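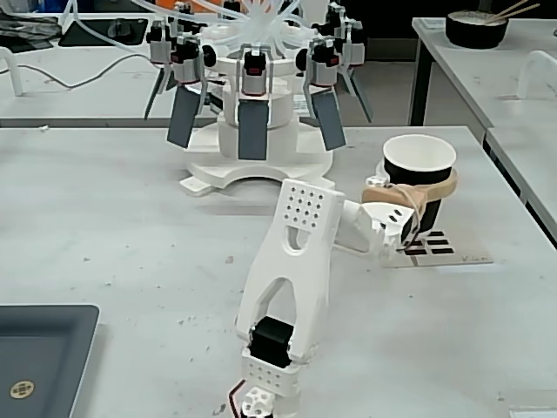

包装与饮具工作间 工作记录
九月
项目:Covport 杯用束带
记录范围:带材接收、裁切、上杯位置、系绳方式、松动检查、手持试用、存放
传阅:工作间全体人员

上午八时四十分开始。接上次记录。

一、本次工作依据

Covport 项目要求为外黑内白的一次性纸杯配一条可拆卸的束带,用于手持时隔热及区分饮品。束带不得使用胶粘剂,不得使用金属件,取下后纸杯外壁不应留有明显痕迹。上次记录中提出的三种固定方式(插舌、对折缝合、系绳),本次只做系绳。插舌方案的样品已封存,对折缝合方案待缝纫机针板更换后恢复。

委托方在补充说明中增加了一项要求:束带应能由使用者单人完成安装,不需要工具。这一条写得较为宽泛,没有规定时间,也没有规定使用者是否经过指导。本记录暂按“未经指导、仅看一次示范”执行,待委托方回复后修正。

另有一项尚未回复:束带是否需要印字。现有样品均未印字。

二、纸杯

纸杯为 Hikine 供货,外壁黑色,内壁及杯口卷边白色,杯身自上而下略收。本批库存清点数为 957 只,与入库单一致,已登记。整条未拆封者放在西侧柜上层,已拆封者套回原塑料袋,袋口折两折后夹住。

抽取 27 只作为本次试样,按抽取顺序在杯底内侧用铅笔编号。编号写在杯底外侧凹面内,不写在杯壁上。(前一句有误,“杯底内侧”应为“杯底外侧”,原文保留,以此更正为准。)

逐只检查杯口卷边与纵向搭接缝。第 4 号杯搭接缝下端略有翘起,第 19 号杯杯口有一处压痕,系叠放时受压所致。两只均保留在试样内,不作剔除,理由是实际使用中不会逐只挑选。结果表中对这两只加注。

黑色外壁容易显出指纹和粉尘,尤其是裁切带材后的细屑。今后拿取纸杯前应先擦手,裁切台与上杯台分开使用。今天上午有一段时间两项工作在同一张台面进行,造成若干杯身沾有浅色细屑,用软毛刷刷去,未用湿布。湿布擦拭对外壁涂层的影响没有资料,不宜在试样上尝试。

关于杯身锥度:供货方图纸给出的是杯口外径、杯底外径与高度,未给出锥角。锥角由三者推算即可,不再单独测量。应当注意的是图纸所注杯口外径包含卷边,推算时若直接代入,所得锥角偏大。上次裁带时正是按此数据计算,束带上沿因此过长,上杯后上沿外张。该问题已在本次版型中改正,旧版型作废,纸样右下角已剪角,以示区别。

三、带材

束带所用带材为米色,由 Kadberg 提供,批号 2076。到货包装上只有批号和幅宽,没有成分。随货单所列品名为“软质包覆带材”,既可理解为皮革类,也可理解为织物类。从手感和切口判断均不充分:正面有细密纹理,背面起绒不明显,切口不散边。在取得供货方书面说明之前,工作间内部文件一律写“米色带材”,不得写“皮”“革”或“布”。对外文件同样处理。

此前有一份对外说明中写作“皮质束带”,已撤回重发。撤回件存档,加盖作废章。

厚度测量:在整卷起始端、中段和末端分别取样测量,三处读数有差别,末端略薄。测量时测头压力对读数影响很大,软质材料被压缩后读数会继续下降,应固定读取时刻。本次统一在测头落下后静置,待读数稳定再记。稳定的判断由记录人完成,带有主观成分,特此说明。具体读数见附页,不在此抄录。

带材有方向性。沿卷长方向拉伸时伸长较小,横向拉伸时伸长明显。束带应沿卷长方向裁切,使周向受力方向与小伸长方向一致。这一点在第一次裁切时没有注意,横裁的几条上杯后数小时即出现松弛,已单独装袋,袋上注明“横裁,勿用”。

气味:开卷时有轻微气味,敞放一夜后减弱。饮具近口部位使用的材料应当对气味从严处理。束带虽然不接触饮品,但饮用时距口鼻较近。建议委托方另行安排气味评定,工作间不具备相应条件,本记录不作结论。

四、系绳

系绳为浅色细绳,Hofstetter 供货,分为两种捻向。两种在外观上不易区分,取用时应核对线轴标签。上午有一轴标签脱落,经与留样比对后确认,重新贴签。比对办法是将绳端退捻,观察股线旋向,操作简单,今后可照此办理。

绳端处理试过两种办法。一是直接剪断,不作处理;二是剪断后浸少量淀粉浆,晾干。直接剪断者绳端很快散开,穿绕时不便。浸浆者绳端挺直,便于穿过绳环,但浆液若沾到束带,干后留有深色印迹。决定采用浸浆,浸浆长度不超过绳端本身,晾干后再进入上杯台。浆液当日配当日用,剩余部分倒掉。

绳长的确定比预想中费时。绳过短则打结困难,手指没有着力处;过长则余绳下垂,易被勾住,也有落入杯中的可能。最后以绕杯一周后两端各留一掌宽为准,系好后再剪去多余部分。“一掌宽”因人而异,这一写法不能用于正式工艺文件。正式文件中应给出长度值,待手持试用完成后确定。

绳的颜色与束带接近,远看不明显,近看可辨。委托方未对此提出意见。工作间认为浅色绳在使用一段时间后易脏,尤其是结的位置,可考虑备一种深色绳作对比。是否增加,由委托方决定。

五、版型与裁切

版型为扇形窄条,上沿略长于下沿,与杯身锥度对应。若用直条,上杯后下沿空、上沿紧,或者上沿合适而下沿翘离杯壁,两种情况都不可接受。直条样品做了两条,仅作对照。

版型用厚卡纸制作,压在带材上,以旋转刀沿边裁切。弧线较缓,旋转刀可以一次走完,不宜中途停刀。停刀处会出现小台阶,上杯后在上沿看得很清楚。刀片更换一次。更换下来的刀片投入带盖的废刀盒,盒内已过半,下次领料时一并申领新盒。

裁切垫的北侧一段已有较深刻痕,刀片走到此处会偏。已将裁切垫翻面使用。反面没有网格线,对位须另行画线,速度稍慢。应申购新垫。

裁切顺序记录如下,供后续照做:

先将带材自卷上放出,平铺静置,消除卷曲。静置时间不应少于半小时。上面不压重物。
以直尺和划粉在背面标出卷长方向。
放版型,版型中线与划线重合。
以镇铁压住版型两端。
自左端下刀,一次走完上沿;换手,自右端走完下沿。
裁两端短边。
取下,背面用铅笔写明版型号与序号。
细屑用粘辊清理。

划粉在米色带材正面不易去除,只许画在背面。今日有一条画错面,作报废处理,留作系绳练习用。

余料按长度分拣。较长者可用于练习,较短者收入余料袋。带材尚未确认成分,余料不得投入可回收箱,暂存。

六、上杯位置

束带的高度位置是本次讨论最多的一项。备选位置有三处:杯身中部、中部偏上、紧贴卷边下方。

位于杯身中部时,手握自然,但杯身向下收窄,束带容易逐渐下滑,一旦下滑即松,松后继续下滑,直至落到杯底附近。系得再紧也只是推迟这一过程。

紧贴卷边下方时,束带有卷边作为上限,不会上移,但饮用时嘴唇下方会碰到绳和带,不卫生,也不舒适。绳结若恰好转到饮用一侧,问题更为突出。

中部偏上为折中位置。此处杯径较大,束带落位后仍有下滑的趋势,但手握时虎口恰好托在束带下沿附近,使用中能够得到支持。静置时是否下滑,取决于绳的张力和带材背面与杯壁之间的摩擦。

经比较,后续试样一律采用上半部位置,具体高度以卡规控制。卡规用厚卡纸剪成,一端抵住卷边下缘,另一端对齐束带上沿。卡规共做两件,一件常用,一件留存。

需要说明,本次所称“上半部”指束带主体落在杯高中线以上,下沿允许与中线接近。此前几份记录对“上半部”的理解不一致,有人以上沿为准,有人以带宽中线为准。自本记录起统一以带宽主体为准,前述记录不作追改。

七、系绳方式

绳的走向分为单圈和双圈。单圈绕束带一周后打结,双圈绕两周。双圈受力较均匀,但两圈容易互相重叠,重叠后外观不整齐,且外圈绳在手指推动下会滑到内圈之下,整体反而变松。单圈若位置居中,束带上下沿受力相近,外观也较为整洁。

结的种类试用了平结、蝴蝶结和滑结。

平结牢固,体积小,贴近束带,手握时硌手感较轻。缺点是拆解困难,绳细,指甲短的人无法解开,只能剪断。委托方要求束带可拆卸,剪断后绳即报废,是否符合“可拆卸”的原意需要确认。

蝴蝶结易解,外观也为多数人熟悉,不需要说明。缺点是环和绳尾较长,容易勾挂,且静置后自行松动的情况多于平结。蝴蝶结第二步收紧时,手法不同,结果差别很大。

滑结可调节松紧,安装最快,但需要示范,且示范一次未必能够学会。对照“未经指导、仅看一次示范”的要求,滑结不宜作为首选。

三种结均以同一捻向的绳完成。另一捻向的绳只做了少量平结,打结后绳体有自行退捻的倾向,结面不平。暂不采用。

打结位置应避开纸杯纵向搭接缝。搭接缝处杯壁为双层,表面有台阶,绳压在台阶上受力集中。第 4 号杯搭接缝原已翘起,系绳后翘起处被压平,解开后又恢复原状。此现象仅记录,不作为改善依据。

系绳力度目前没有量化。用力过大时杯壁内凹,杯口由圆变扁,从杯口向内看即可发现。力度以杯口不变形为上限。杯内无液体时纸壁支撑较弱,更容易压凹,因此空杯系绳应当更为谨慎。是否应在注入饮品后再系,涉及使用流程,转委托方考虑。

八、松动检查

检查方法:束带系好后,以卡规核对上沿位置,在杯壁上用白色铅笔沿束带下沿点一个记号。静置,到时再核对。白色铅笔在黑色杯壁上清楚,擦除也容易。

静置期间不移动纸杯,不叠放,不加盖。室内窗户关闭。

上午完成的一组在下午三时核对。按结的种类分述:

平结组,位置与记号一致,无可见下移。第 19 号杯属于本组,杯口压痕未对束带位置产生影响。

蝴蝶结组,多数一致,个别下移,下移者的绳环均较大。重新系紧后未再下移,但观察时间较短。

滑结组,有下移,且下移量不一。用手轻推即可继续移动。

上述结果只反映空杯静置状态。注入热饮后杯壁受热,纸板与涂层可能变软,绳的张力也可能改变,不能由空杯结果推定。热水试验安排在下次,需先取得恒温水壶的使用时间。

轻推检查补充说明:轻推由同一人完成,以食指指腹自上而下推束带上沿。力度没有仪器控制。今后如需与其他单位的数据比较,必须改用测力计,现有数据不得外传作定量引用。

另做了一次直条束带的对照。直条上杯后下沿与杯壁之间有间隙,绳系紧后间隙处起皱。轻推即落。直条方案到此结束,不再继续。

九、手持试用

由工作间人员轮流手持,每次单手握杯,做端起、倾斜、放下三个动作,随后口头陈述感受,由记录人记下。未记录姓名。陈述摘录如下,文字略作整理:

“握住以后感觉不到杯壁,只感觉到带子。”
“绳结在掌心,有点硌,转过去就好了。”
“带子的上沿蹭到食指,没有不舒服,只是能感觉到。”
“放下以后想把它转正。”
“手小的人会握在带子下面,那就没有隔热的作用。”

最后一条值得重视。束带位于上半部时,习惯握杯身下部的使用者得不到隔热。束带加宽可以覆盖更多区域,但用料增加,纸杯外壁露出部分减少,与委托方希望保留黑色外壁可见面积的要求相冲突。可先做一版加宽的样品,供委托方比较。

关于绳结朝向,建议规定绳结位于搭接缝对侧。这样既避开台阶,又给使用者一个固定的参照。但安装者是否会遵守,没有把握。若说明书中只用一句话描述,极易被略过。

左手与右手持杯者对绳结位置的感受不同。本次左手试用人数少,不作比较。

十、痕迹检查

取下束带后,在侧光下观察杯壁。平结组可见细的绳端压印,位于结的下方,转动纸杯方能看到。带材覆盖的区域无光泽变化。蝴蝶结组几乎没有压印。横裁带材的旧样品取下后,杯壁有极少量浅色纤维或碎屑附着,以软毛刷可除去。究竟是纤维还是碎屑,未作镜检。

带材与黑色外壁之间是否会发生颜色转移,需要较长时间接触才能判断。已留置一组,系好后放入纸箱,箱内避光,箱外注明不得开启的日期由保管人填写。另取一组置于窗边柜面,接受日常光照。两组均不加重物。

内壁检查:系绳与拆绳均不涉及内壁。但试用时有手指伸入杯口扶持的情况,白色内壁上出现一处浅灰印,位于卷边下方。该杯已标注,不再用于任何接触饮品的试验。此类动作在正式使用中同样可能发生,应在安装说明中写明“手持杯身外侧,勿触杯内”。

十一、安装说明草稿

为便于委托方审阅,先拟文字如下,不含插图:

将纸杯正立于平整台面。
束带较长的一边朝上,自纸杯一侧围合,两端相接处放在搭接缝对侧。
将束带向上推至杯身上半部,与杯口保持距离。
细绳置于束带宽度中间,绕一周。
打结,收紧至束带不能自行移动,杯口仍为圆形。
剪去过长的绳头。

草稿存在以下问题。其一,“较长的一边”肉眼不易分辨,上下沿相差不大,没有经验者可能装反。装反后下沿紧而上沿张开。可以考虑在背面上沿压一个小记号。其二,“与杯口保持距离”没有给出数值。其三,剪绳头需要剪刀,与“不需要工具”相抵触。如绳长在出厂时已裁定,则不必再剪,这又回到第四节绳长的问题。

经讨论,草稿第六条删除,绳长改为预裁。预裁长度须兼顾平结与蝴蝶结两种情况。若只允许一种结,则较为简单。工作间倾向于平结,委托方倾向未知。

十二、存放与台面整理

裁好的束带平放,不卷,不折。层间垫薄纸。叠放时上下沿朝向一致。浸浆后的细绳晾在横杆上,不成束,晾干后按预裁长度装入纸袋。袋外写捻向、处理方式及“未染色”。

纸杯试样与未试纸杯分柜。用过的试样不再叠套,避免绳结刮伤相邻杯壁。早前有几只叠套存放,取出时绳被带脱,记号也一并擦掉,数据作废。

工具归位:旋转刀合上护套,镇铁放回木盒,卡规挂在柜门内侧,粘辊撕去用过的一层。白色铅笔仅余短短一截,需补。

台面以干布擦拭。浆碗清洗后倒扣。

十三、耗用与申领

带材按米登记,耗用数记在卷芯标签上。纸杯耗用按只登记。细绳以轴计,轴未用尽者不计。

申领:裁切垫一块,白色铅笔若干,废刀盒一个,薄垫纸一包,测力计(借用即可)。

向供货方索取:带材成分书面说明,纸杯外壁涂层耐热说明,细绳遇湿掉色情况说明。前两项已去函,后一项尚未发出。

十四、未决事项

“可拆卸”是否允许剪断细绳,待委托方答复。
束带加宽样品,先出纸样,暂不裁带材。
上沿辨识记号的形式,压痕或铅笔点,各做 2 条比较。
热水试验,须先定注水高度。注水高度在束带上沿以上还是以下,结果会有差别,应两种都做。
深色细绳,等待意见。
印字,等待意见。
版型作废件目前仍夹在卷宗内,应移至封存盒。

十五、补记(下午五时二十分)

收工前再次核对蝴蝶结组。重新系紧的几只位置未变。窗边柜面的一组中,有一只绳结转到了正面,原因不明,可能为走动时触碰所致。已在柜面边缘加放“试样勿动”纸牌,并将该组向内移动一掌。该杯不剔除,在表中注明朝向有变。

Kadberg 来电答复,成分说明须由其材料部门出具,时间未定,电话中未作口头说明。在此之前,名称仍按第三节执行。

下次从热水试验准备开始,同时核对避光纸箱的封条。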